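Reducing Food Waste in the Ugwu Hall Dining Room

Yetunde Ogundipe
Final report, Environmental Studies Practicum
Submitted March 4, 2022

1. Background

Ugwu Hall serves lunch and dinner to residents and to students who buy single meals at the door. Before this project, the dining office kept records of the food it bought but did not weigh what came back on plates. The purpose of the study was to measure plate waste at lunch and to test whether smaller serving spoons would reduce it.

2. Method

Plate waste was collected over 19 lunches, beginning in November. Diners scraped their plates into 3 marked bins: cooked food, raw fruit and vegetables, and bread. Napkins and bones were removed before weighing. Each bin was weighed empty at the start of service and again at closing, and the weights were entered on a paper form and later copied to a spreadsheet.

The regular spoons were used for the first part of the study. The smaller spoons were then placed at the rice, pasta and potato stations. Diners were free to return for a second serving at any time, and no signs were posted about the change.

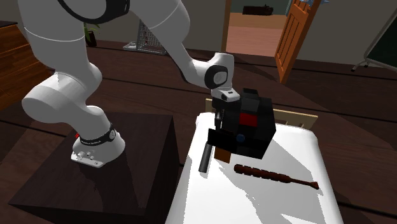
A total of 1288 plates were included. Plates from 2 lunches were left out of the comparison when the kitchen ran a holiday menu with preset portions. Those weights appear in the appendix only.

3. Results

Cooked food made up the largest share of waste by weight in both parts of the study. Average waste per plate was lower with the smaller spoons, and the drop was greatest at the pasta station. Bread waste did not change. Staff reported slightly longer lines near the start of service.

4. Limits of the study

Menus were not the same in the two parts, and some of the difference may be due to the dishes offered. Dinner was not studied. Food left in serving pans was also outside the scope of the project.

5. Recommendations

The dining office should keep the smaller spoons through the end of the term and repeat the weighing at dinner. Bread should be offered in half slices during the same period and weighed separately.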